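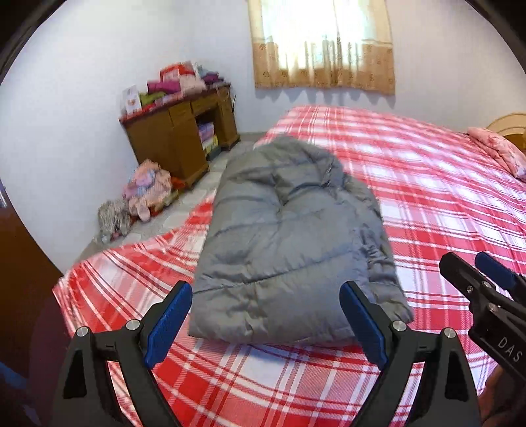

One tester at the Montes site wrote in that the jaw quit reporting its width halfway through a fold, no beep, no light, and she only found out when the whole batch came back rejected. Same fault we keep seeing. Fix is below.

6.3 Jaw width dropout (code 901)

Applies to Cletatar hand grippers used in pairs, soft goods work. Thick items (jackets, quilts) bring it on faster. More squeeze, more load on the finger mount.

CAUTION: Power off both grippers before touching the fingers. The jaw can snap shut on restart. Keep fingertips out of the gap.

1. Stop recording. Don't finish the fold first.
2. Set the item down, open both jaws all the way.
3. Power off. Wait 40 seconds, a shorter wait does not clear the code.
4. Check the screws on each finger. Snug, not tight. Overtightening cracks the frame.
5. Press each pad with your thumb. If it slides or lifts, swap it. Do not glue.
6. Power on, jaws open, hands clear.
7. Close and open slowly five times. Watch the width readout in Zirnen. It should move the hole way with no jumps.
8. Still jumping? Tag the unit and pull it. Use the spare.

Note: code 901 can show on one gripper only. Check both anyway.

Note: anything recorded after the dropout is no good, even if the video looks fine. Mark it BAD WIDTH, dont delete it.

Pad change is every 300 folds or so on heavy items. Reset the counter in Bruronow after, see 6.4.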